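27 Jan 2021

Third night of bad sleep, so I may as well write down why I don't trust the sleep people.

It started with the app. Prirnetti gave me a "rest score" of 41 this morning and a little frowning moon. I'd felt fine until I saw the moon. Then I was tired until lunch. I'd like to know how a thing that lies on the nightstand, a foot and a half from my head, can tell the difference between me sleeping and me lying still being annoyed. The help page says it listens to "movement and breath patterns." So does the cat, and she has never given me a score.

I've now paid for 349 days of this, on a plan that was supposed to be one free week.

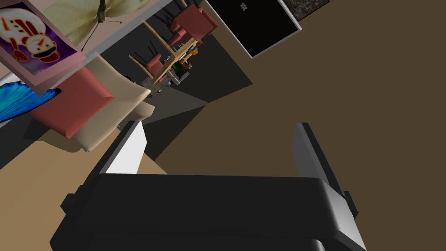 ## The pillow

Bought in June, during what I will call the optimistic period. Famstead, the "contour" one, with a dip in the middle like a saddle. It smelled like a new shower curtain and the leaflet said to allow an adjustment time, which is a very handy thing for a leaflet to say. If it hurts, you're adjusting. If it stops hurting, the pillow did that. I adjusted for six weeks and then put it in the closet, and my neck got better, which I suppose they would also count.

The reviews were all five stars. I read them again tonight with a meaner eye. Half of them were written the day the box arrived. "Can't wait to try it!" Five stars for a box.

## The tea

I don't mind the tea. Dunen, the one with the purple label, tastes like a lawn but it's warm, and drinking something warm at nine is pleasant whether or not there's anything in it. What I mind is the word "clinically." I looked for the study and found a page on their own site with a graph that had no numbers up the side. A line went up. I have drawn better graphs on napkins.

The tea does get me out of bed at three to pee, so on balance it may be costing me sleep. I'll finish the box. I'm not made of money.

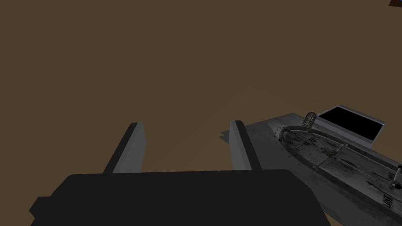 So would I sleep better if I quit all of it?

Probably about the same as I do now, with more room in the closet.

I say that, but I did keep a paper log for a while in the fall, just bedtime and wake time and one word for how I felt. I dug it out after dinner. The nights before I had to be up early were bad. The nights after an argument were bad. The rest were okay, including two where I'd had coffee at five, which every article tells me should have kept me staring at the wall. Not much of a pattern, and certainly not one worth a subscription. Most of the one-word entries say "fine." One says "soup." I have no idea.

The thing I keep coming back to is that I slept perfectly well in the old apartment, on a mattress with a spring that poked me in the hip, next to a bus stop. I was also younger and had a job that wore me out. You can't buy that back in a box.

Meanwhile the new mattress is coming up for its warranty date. It's a Nel, and I'm supposed to rotate it every few months and keep a record of having done so. A record! They want a form with dates on it if there's ever a claim. I've rotated it once. I'm not going to make up the other dates, though I did think about it.

The price still bothers me too. It was marked down by $300 the week I bought it, and it has been marked down by $300 every time I've looked since. At some point that's just the price.

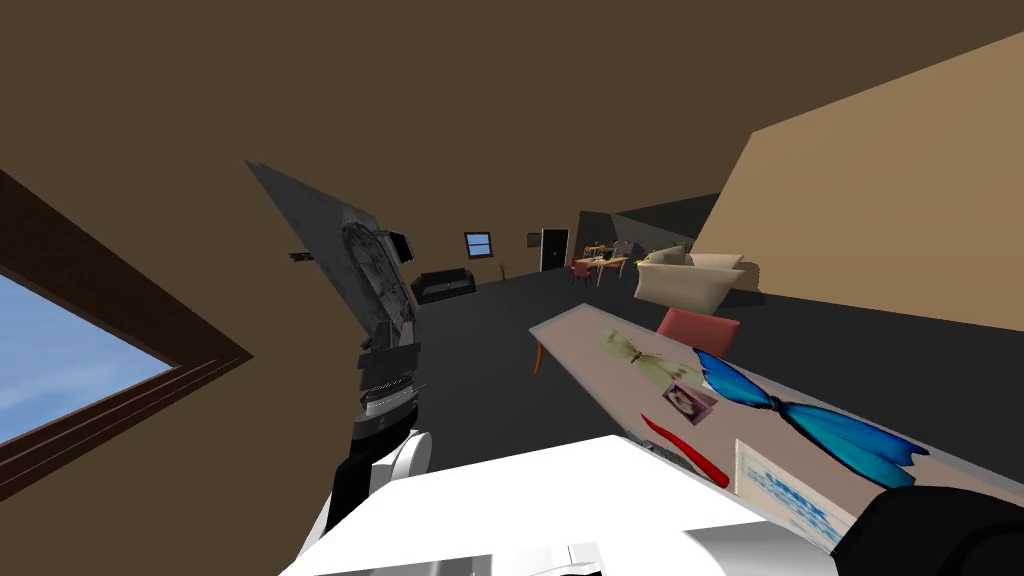
My sister called while I was writing this and told me I was being a crank, that her Nel fixed her back inside a month and I should give things a proper chance before I complain about them. I asked if that was the same month she quit the warehouse job. She said yes, but it was the mattress. She also said to stop looking at the app before breakfast, and I had no answer to that one, so I changed the subject to her car.

Okay, she may have a point about the morning. Tomorrow I'll leave the phone in the kitchen and see if I feel any different not knowing. That's hardly a fair test, one night, and I'll be watching myself the whole time. But it costs nothing.

Canceling Prirnetti takes four screens, by the way. I got as far as the third, where it offers you half off, and then the page hung. Try again tomorrow.

Still have to return the library books and call about the gutter. It's 11:40. Bed, no tea.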